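Notebook, paper and ink bench, Clendside
December, entry carried over from the previous book

Continuing the fading work on the field-book inks. The last book ended with the strips mounted and the lamp cabinet running. Devendra Semwal has the old book in the store if anyone needs the mounting notes; the strip numbering carries on from there and has not been restarted.

Question still open: which of the inks in the Follden survey books can go on open display, and for how long. Jeanine Coppens wants an answer in the form of a lux-hours limit per book. I have told her she will get a limit per ink, and that the books with mixed inks take the limit of the worst one.

Cabinet settings unchanged. 200 lux at the strip face, UV filter in, fan on low. Meter checked against the spare meter before opening the cabinet, 09:40. The two agree to within the last digit. The lower shelf reads a little under the upper one at the left end, as before, so strips are rotated one place clockwise at each reading.

Total exposure at this reading: 700 hours.

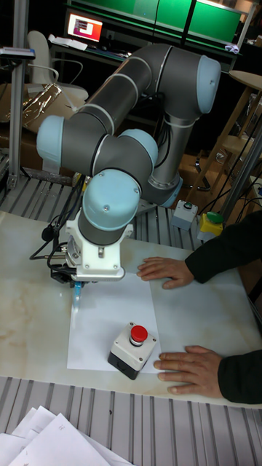 READINGS AND SAMPLES

Iron gall, batch from the Charpentier recipe: no change visible against the masked half. Colour difference under the instrument is within the repeat error. The line has browned very slightly at the edge on the sized paper and not at all on the unsized. I would not read anything into that until the next reading.

Aniline violet: faded badly. The masked half is still strong and the exposed half is a pale grey-pink that can be read only in raking light. This is the ink used for the boundary corrections in the Follden books, so it is the one that will set the limit. No surprise, but the rate is faster than the first reading suggested. The curve was steep early, flattened, and has now dropped again. Checked for a change in lamp output and found none in the log.

Prussian blue: some loss, mostly in the first interval. Two strips kept back in the dark drawer after the last reading have partly recovered, one more than the other. Recovery in the dark is well known for this pigment and means the reading depends on how long the strip sits before it is measured. From now on all blue strips are measured within the hour of coming out of the cabinet, and the time is written on the sheet. Earlier readings did not record this and should be treated as soft.

Carbon black: nothing. Kept in as a control.

Pencil: nothing, as expected. Smudging on strip 21 is from handling and was there at mounting. Please lift strips by the tab.

Strip 246 is missing its mask. The tape had let go and the mask was lying on the cabinet floor. I cannot say when it came off, so the strip is withdrawn. It was a duplicate violet on wove paper and its partner is sound. Replaced the tape on the strips either side with the linen type. The clear tape should not be used in the cabinet again; the adhesive softens at the running temperature.

Humidity: the card in the cabinet has sat on the dry side for the whole interval. The salt tray had crusted over. Broke up the crust, topped up with distilled water, put it back on the lower shelf. This probably matters more for the sized papers than for the inks, but it should be kept steady or the two runs cannot be compared.

Pankaj Bisht asked whether the first run can be used at all, given the dry period. My view is that the ranking of the inks holds and the absolute figures do not. For the display limit we need the second run. He is to write a short paragraph to that effect for the front of the report.

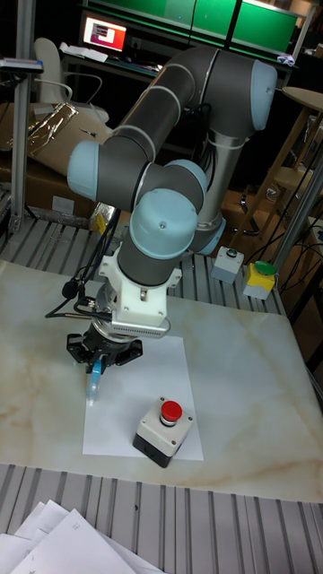

Clendside, December

Second reading of the same strips, 14:15, done by Nilmini Fakir without sight of my figures. Agreement is good on everything except the violet, where she reads consistently lighter. We traced this to the backing. I had a single sheet of blotter behind the strip and she had three. The paper is thin enough for the bench to show through a single sheet. Her arrangement is the better one. All violet strips to be measured on three sheets of white blotter, and my morning violet readings are struck out in red on the sheet but left legible.

The same error will be present in the first-run violet figures. There is no way to correct it exactly, as the shift depends on the paper. I have marked the column.

Instrument warm-up: she also gave it longer than I did before taking the white tile. The tile reading drifts for a while after switch-on and then holds. Wait until two tile readings in a row agree before starting.

Papers. The Troltoder rag paper is nearly used up. It is the closest match to the survey books in weight and sizing, and I would rather finish both runs on it than switch. There is one part-packet in the plan chest, second drawer, edges slightly toned. Trim the toned margin off and use the centre only. Mamta Dixit is asking the supplier whether the current making uses the same size. If it has gone over to a synthetic size it is no use to us, and the second run will have to be smaller.

New strips for the second run are to be ruled with the steel pen, one pass, at a steady pace, and left flat overnight before masking. In the first run some of the lines were gone over twice to make them even. Those lines have a heavier deposit and fade more slowly, so they flatter the ink. The survey clerks did not go over their lines.
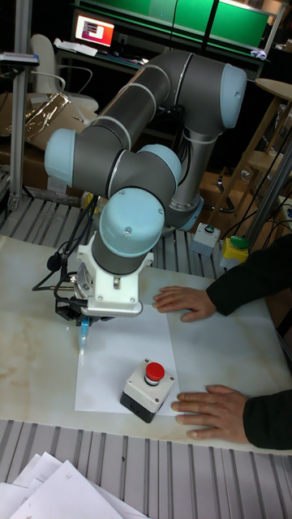

The iron gall for the new strips should be from a single bottle and the bottle should be opened on the day. Ink left standing open had thrown a sediment by the end of the first ruling, and the later strips are visibly paler than the earlier ones in the masked half. That is a preparation fault and has nothing to do with light. Decant, do not shake.

Violet: make up fresh, filter once through paper, same dilution as before. The clerk's ink was probably stronger in some books than others. Look at the Follden book with the green cloth spine, where the corrections on the early pages are much darker than the later ones under the same binding. A second dilution at half strength would cover the weaker pages. Adds strips, but those are the pages people will ask to see.

Display limit, provisional, for Jeanine: no open display for any page with violet corrections. Facsimile for those. Iron gall and pencil pages can go out at low light with the page turned at intervals, limit to be set after the second run. I have asked her not to put a figure on the label or in the loan paperwork before then.

To do:
Three-sheet blotter pack made up and labelled, kept with the instrument.
Linen tape ordered.
Salt tray checked each morning, initials on the card.
Dark drawer: blue strips left in place, measured at the next reading, not before.
Lamp hours copied from the log into the front of this book.
Devendra to find the calibration slip for the spare meter.

Cabinet closed and lamp back on at 16:50. Strips rotated.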